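**Equipment planning for the coming year: a thread from the Landura program office**
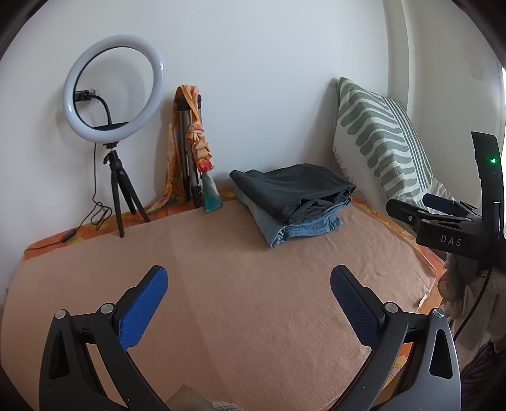
**Lorraine Bickerstaff**
Equipment Planning Lead, Landura

1/ The program office has opened its equipment plan for the next budget year. The largest item is hand-held grippers for the folding and laundry work. This thread sets out what we intend to buy, what we will defer, and what site leads are asked to send us.

2/ The request before us is for 40 hand-held grippers. We will recommend the full number, to be delivered in two lots. The second lot will be released only after the first has been checked in and assigned.

3/ Finger pads are budgeted separately. In past years they were charged to general supplies, and sites ran short before the year closed. The plan now carries 600 pads under their own line. Please do not order pads locally once the line is open.

4/ Textured pads remain the standard. Denim, blankets and knitwear are all on the task list, and we do not wish to stock a different pad for each. Sites that want a smooth pad should submit a short written request with the task named.

5/ Two suppliers have been asked to quote: Fluveck and Grorkness. Fluveck quotes per unit, with spare linkages priced apart. Grorkness quotes per kit. The two totals cannot be compared as they stand, and both firms have been asked to requote on the same parts list.

6/ Lighting. Ring lights and small tripods are low in cost but have been bought in many versions. Beginning with this plan, there will be one approved light and one approved tripod – orders for other models will be returned.

7/ Cables, inline switches and power strips should be listed on the site form. They were left off 41 forms last year, and the cost was taken from the repair reserve. The reserve is for repairs.

8/ Blankets, clothing and other soft goods used in the tasks are not equipment. They stay with the site's own budget. A stack of folded jeans does not need an asset tag.

9/ Deferred items: fixed robot arms, powered carts and a second calibration bench. The Chu site has made a sound case for the bench, and it will be first in line if funds remain after the October review.

10/ Site leads should send the following:
- current count of working grippers
- grippers awaiting parts, with the part named
- lights and tripods to be kept
- expected task hours for the year

11/ Forms are due by 25th July. A late form will be read, but its items will be placed behind those already ranked.

12/ Questions on pad stock or the supplier quotes may be sent to the program office inbox – please put the site name in the subject line. Revised quotes will be posted to this thread when both have been received.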